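Povano Open Water Log

Swim records and water temperatures from the Povano lake course, kept by the Eltent Swimming and Rowing Club
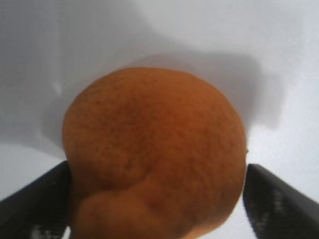

Povano is a table of individual swims done on the marked course at Eltent, together with the water temperature readings taken at the start dock. Each row in the main file is one swimmer on one outing. Members log the start time, the course swum, the finish time, what they wore, and what they ate or drank before and after. The food column is free text and has been left the way people wrote it, so a small orange citrus fruit with a speckled peel may be entered as mandarin, tangerine, clementine or just "orange," and all four spellings of the same snack are in the file. If you want to group them, do it on your side and say so when you publish.

What is in the folder

swims.csv: the main table, one row per swim
water.csv: dock temperature readings, morning and evening
courses.csv: the 9 marked courses, with length in meters and direction
notes.txt: remarks from the log book that did not fit a column
changes.txt: what was corrected and when

Columns in swims.csv

swimmer_id: a number given at sign-up. It stays with the person for as long as they are a member. Names are not in any file.
season: winter or summer. Winter starts when the outer buoys come in.
course: matches the code in courses.csv
start, finish: local time, 24-hour clock
suit: skin, shorty, full, or blank
food_before, food_after: free text, often blank
out_early: yes if the swimmer left the course before the end
conditions: flat, ripple, chop, or rough, as judged by the person at the dock

Blank means the swimmer left the line empty. It does not mean no. This matters most for suit, which many of the regular winter swimmers skip.

How the records were made

Swimmers write in a paper book in the boathouse. The book is typed up at the end of each month by Roos Hendriks, using a form built in Risis, the club's membership system. Wajid Awan checks the typed entries against the book and fixes anything that does not match. Where the handwriting could not be read, the cell is marked "unclear" and the page number is given in notes.txt.

Water temperature comes from a thermometer on a line off the end of the start dock, at a depth of 2 meters. The surface can be a good deal warmer on still summer evenings. Readings were missed for most of one January, when the dock was closed for new decking, and those rows were left out.

Size

The table has nearly 900 swims. The shortest course is a loop around the inner buoys and makes up a large part of the winter rows. The crossing to Nigatu Point is in the file too, but it is only swum with a rowing escort and there are few of those. Rowing outings have their own book and are not included.

Known problems

Start and finish times are written from memory after the swim, and many are rounded to the nearest five minutes. Do not use them for pace on the short courses.

Two of the courses were moved when the harbor channel was widened. Codes C4 and C7 refer to the new positions only. Swims on the old lines are coded C4x and C7x, and their lengths were measured off a chart.

The conditions column depends on who was on the dock. One person's chop is another's ripple. We looked at dropping it and decided to keep it.

Swimmers over-report good days. Several members have told us they do not bother with the book when they get out early, so out_early is too low by an amount we cannot estimate.

Times in the first part of the log did not switch for daylight saving. This was fixed in the second release. If your copy has no changes.txt, it is the old one.

Use

You may use the files for teaching, for study and for planning your own swims. Please do not try to match swimmer numbers to people. It is a small club and in some cases it would not be hard. Anyone who asks to have their rows taken out will have them taken out at the next release, so row counts may go down between versions.

The log is not a safety guide. A temperature that 40 members swam in without trouble says little about how you will do in it.

Corrections

Leave a note in the back of the boathouse book with the page and line, or hand it to Wajid before the morning swim. Corrections to the temperature file should go to Roos, who has the original reading sheets.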